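Zanitico Bedtime Clock: Setting Up the School Routine
Section 4 of the owner's guide

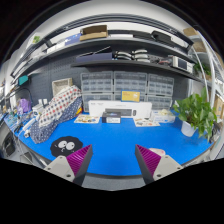
Before you start

Charge the clock fully using the cable supplied. A full charge takes 115 minutes. The ring around the dial turns green when it is ready.

Choose a start date two to three weeks before the first day of term. If your school goes back early, start in late July.

You will need the wake-up time you want on school days and the time your child gets up now.

Setting the two times

1. Press and hold the moon button until the display flashes.
2. Turn the dial to the time your child goes to bed at present. Press once to store it.
3. Turn the dial to the time your child wakes at present. Press once to store it.
4. Press the sun button. The display shows TERM.
5. Enter the school-day bedtime and wake-up time in the same way.
6. Press both buttons together. The clock beeps twice and returns to the normal display.

Note: Enter the times your child keeps now, even if they are very late. The clock works out the daily change from these.

Setting the step

The clock moves both times earlier by a few minutes each night until they match the term times. The factory setting is 10 minutes. To change it, turn the dial while holding the sun button. You can choose 5, 10 or 15 minutes. Younger children usually manage better on 5.

If the gap between the two bedtimes is more than 2 hours, the display shows LONG. Start a week sooner or choose a larger step.

Wind-down light

The light begins to dim about 60 minutes before bedtime. Switch off televisions and tablets when it changes from white to amber. Packing the school bag and laying out clothes can be done at this point — it fits well before bath and story.

To skip the light for one evening, tap the top of the clock. It will run again the next night.

Two children in one room

Press the moon button three times to open the second profile, then repeat steps 1 to 6. The dimming light follows the earlier bedtime. Each child's wake-up sound can be set separately.

Caution: Keep the clock at least 400 mm from the pillow and out of reach of children under three. Do not cover it with clothing or bedding while it is charging.

If the routine slips

After a late night, leave the settings alone and keep to the usual wake-up time. If you have missed three nights or more, hold the moon button and select BACK. The clock returns to the last bedtime your child kept.

Profile settings are kept when the battery runs flat, but the time of day must be entered again.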